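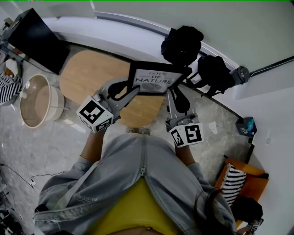
Pludora collects demonstrations of household jobs done by hand with a pair of grippers, so that a robot arm can be trained on the same jobs later. This gallery is from the Zolldale sessions in November, on the part of the task list we call small decor: things that stand on a table or hang on a wall and have to be moved without being dropped or scratched. Most of these objects need both hands. For the LOVE OF NATURE picture, the left gripper has the side of the black frame between its finger pads and the right one takes the other edge from below, with the picture held at an angle over the table. The white cubes with the square black patterns are the markers we use to work out where each gripper is from one moment to the next.

The person doing the demonstration moves at an ordinary pace. We ask for one clean motion from start to finish, and if a grip slips, the recording goes on and the slip is noted afterwards. A recovered slip is often more useful to us than a perfect run. What we can't use is a recording where somebody puts a gripper down halfway and straightens the object with bare fingers.

Small decor, what was on the list

Picture frame, pick up from flat and stand upright
Picture frame, turn to face the other way
Picture frame, pass from left gripper to right
Candle holder, move to the other end of the table
Small plant pot, lift, turn and set down
Stack of coasters, spread out and restack

The frame jobs took longest to learn. A frame is thin, stiff and smooth, and when it lies flat there is very little edge to get hold of. The method that people settled on was to slide it over the edge of the table with one gripper, take the overhanging side with the other, and then bring the first one back in. We wrote that into the instruction sheet after the first week. New demonstrators now get it right within a few tries, though some prefer to tip the frame up against the opposite gripper, and we accept both.

Numbers for the month

We recorded 1658 demonstrations in Zolldale, and 538 of those were frame jobs. More than 400 of the frame recordings passed review on the first check. The rest were held back for a second look, mainly for lost marker tracking or for a start position that didn't match the sheet.

From the gripper's side

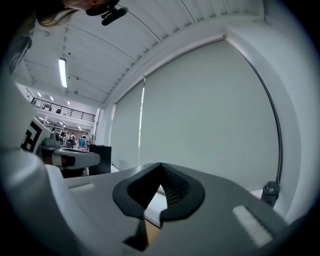 View from a hand-held gripper, with its own black jaw in front and the marker block of the second gripper to the left. The gray blinds are down over the tall windows.

Each gripper carries its own camera. The lens is very wide, which gives the round black border and bends straight things like the ceiling and the blinds. We leave the bend in the stored video and correct it in processing. It takes some getting used to if you are reviewing by eye, and reviewers are told to watch the jaws first and ignore the room.

The wide lens picks up a great deal that has nothing to do with the task. Railings, lamps, shelving and people at the far end of a building all end up in the recording. For training we don't mind this. A robot that has only seen a bare background tends to do badly in a furnished room, and the Ustow recordings from the spring, which were made in front of a plain screen, showed us that clearly enough. We dropped the screen after that.

Daylight is more of a problem. Strong sun through a window can wash out a marker pattern, and the tracking then jumps or stops. Our rule is blinds down and room lights on before the first recording of the day, and leave them that way until the last one. A thin strip of light at the edge of a blind is fine as long as it doesn't fall across the table.

Hand-held or remote

We get asked why we don't just drive the robot by remote control and record that. We do both. The Bukhari set was made by remote control, with the operator at a desk and the arms in another room, and it has the advantage that every motion is one the robot can physically make. It is slow, though. Operators tire, and they get little sense of how hard they are squeezing. With the grippers in your hands you feel the object push back, and you can do a frame handover in the time it takes the remote operator to line up the first grip.

The drawback of hand-held work is reach. People lean, step sideways and turn their wrists in ways a fixed arm can't follow. Demonstrators are asked to keep their feet still during a recording and to keep the object in front of the body. Recordings that go outside the arm's range are sorted out automatically and aren't counted in the numbers above.

Notes for demonstrators

Check that all marker faces are clean before you start. A fingerprint is usually harmless, a smear of tape glue is not.

Sleeves should end above the handle. A cuff that hangs over a marker will cost you the recording.

Open the jaws fully before each approach, even if the object is thin.

Let go with one gripper at a time. Wait until the object is standing or lying by itself before the second one opens.

If the object falls, stop, say so out loud and start a new recording. Frames have plastic fronts in all our kits.

Breaks are every two hours at the latest, and sooner if your forearms ask for it. The grippers aren't heavy, but holding them out in front of you gets tiring by late afternoon.

Next on the list

The kitchen drawer tasks are being set up now and will use the same grippers with the same finger pads. The small decor objects stay in the kit for comparison runs, including the frames.

Back to all galleries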